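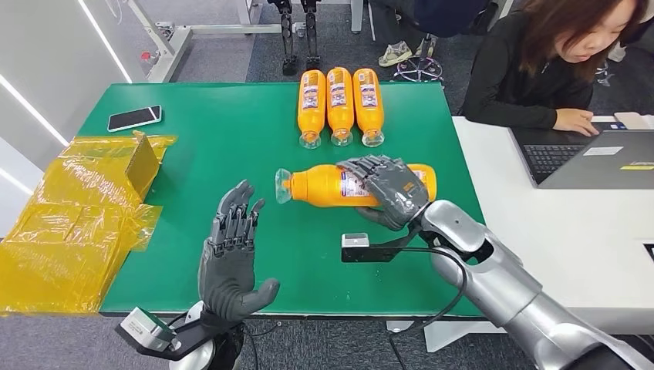 Bottle task: how many examples before we move on?

puvine_dan
We're at 800 takes of turning the bottles to match. I say stop at 1000 and train the thing.

gripe_water
1000 of the same orange bottle on the same green table. Congratulations, it will know one bottle.

puvine_dan
There are four.

gripe_water
Four of one bottle.

mossop
Gripe has a point, sadly. We binned 106 takes in July over one label. Swap the table colour at least.

puvine_dan
You find me another table, I'll swap it.

tallyho9
Does the phone stay in? Ours learned to avoid phones. Handy, but not the job.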